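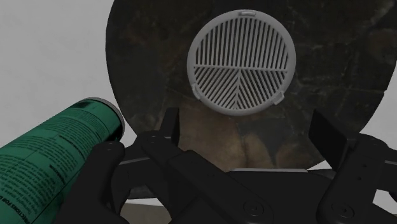 How Place Value Works

When you write a number, you use only ten signs: 0, 1, 2, 3, 4, 5, 6, 7, 8 and 9. These signs are called digits. With ten digits you can write any whole number, even a very large one. Place value is what makes this work.

What is a digit worth?

A digit is worth a different amount depending on where it stands. Look at the digit 1 in these numbers:

1
10
100

In the first number, the 1 is worth one. In the second number it has moved one place to the left, so it is worth ten. In the third number it is worth one hundred. Each time a digit moves one place to the left, it is worth ten times as much.

The names of the places

Start at the right side of a whole number and read the places toward the left:

Ones
Tens
Hundreds
Thousands

There are more places after that, but these four are enough for now.

Taking a number apart

Koen Dewulf collects bottle caps. He has 1,423 of them in boxes under his bed. Let's take his number apart.

The 1 is in the thousands place. It is worth 1,000.
The 4 is in the hundreds place. It is worth 400.
The 2 is in the tens place. It is worth 20.
The 3 is in the ones place. It is worth 3.

Now put the parts back together:

1,000 + 400 + 20 + 3 = 1,423

Writing a number as a sum like this is called expanded form. The comma after the 1 has no value. It separates the thousands from the hundreds and makes the number easier to read.
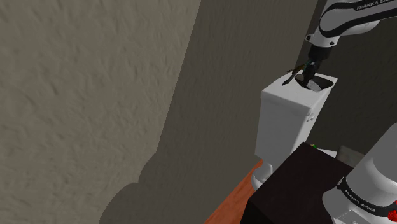
Why we need zero

Hanyu Zeng read a book with 702 pages. Say the number out loud: seven hundred two. You hear a seven and you hear a two, but you do not hear any tens. That is because there are no extra tens in this number.

We still have to write something in the tens place. If we left it out, the number would be 72, and that is a much shorter book. The zero holds the place open so that the 7 stays in the hundreds. A zero used this way is called a placeholder.

In expanded form you can write 700 + 0 + 2, or just 700 + 2. Both are correct.

Which number is bigger?

To compare two whole numbers, first count their digits. The number with more digits is bigger, as long as neither one starts with a zero. So 1,423 is bigger than 702.

If both numbers have the same number of digits, start at the left. Compare 702 and 720. Both have a 7 in the hundreds place, so move to the tens. The first number has 0 tens and the second has 2 tens, so 720 is bigger. You can stop there - the ones will not change the answer.

Try it yourself

Write the digits 3, 5 and 8 on three small pieces of paper. Put them in a row to make the biggest number you can. Then move them to make the smallest number you can.

Read both numbers out loud and write each one in expanded form. Make a fourth piece with a 0 on it and try again. If you put the zero first, you are back to a three-digit number, because we do not write a zero at the front of a whole number.

Words to know

Digit: one of the ten signs we use to write numbers
Place value: what a digit is worth because of where it stands
Expanded form: a number written as the sum of its parts
Placeholder: a zero that keeps the other digits in their places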